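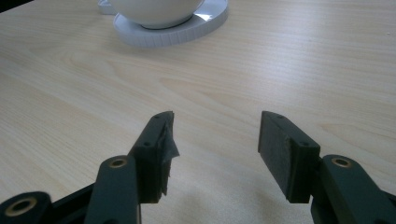

Item 3: white cup and saucer on the light wood tabletop

Brunton Community Rooms
Minutes of the Furnishings and Crockery Meeting, June

Present: Mbali Sithole (Chair), Ronaldo Quintana, Elaine Assunção, Genivaldo Medeiros
Apologies: Dalva Lopes

The meeting opened at 6:40 pm.

1. Previous minutes
Accepted without amendment. Moved G. Medeiros, seconded E. Assunção.

2. Tables
Mr Quintana reported that the light-coloured tables suit the tea room but show glare near the windows in the afternoon. The quote from Rotden for blinds is $3000. Held over until a second quote is received from Pekham.

3. Cups and saucers
The meeting considered the white cup and saucer with the ribbed rim. Ms Assunção favoured the pattern. Mr Medeiros asked whether the ribbing would be harder to clean and was asked to check with the kitchen. Stock on hand is 86 saucers and 40 cups.
Resolved: that further cups be bought to match, at a cost not exceeding $400.
Moved E. Assunção, seconded R. Quintana. Carried.

4. Storage
Saucers to be stacked separately from dinner plates. Shelf labels to be renewed.
Action: D. Lopes

5. Other business
The urn cupboard key has been returned to the front office.

The meeting closed at 7:25 pm.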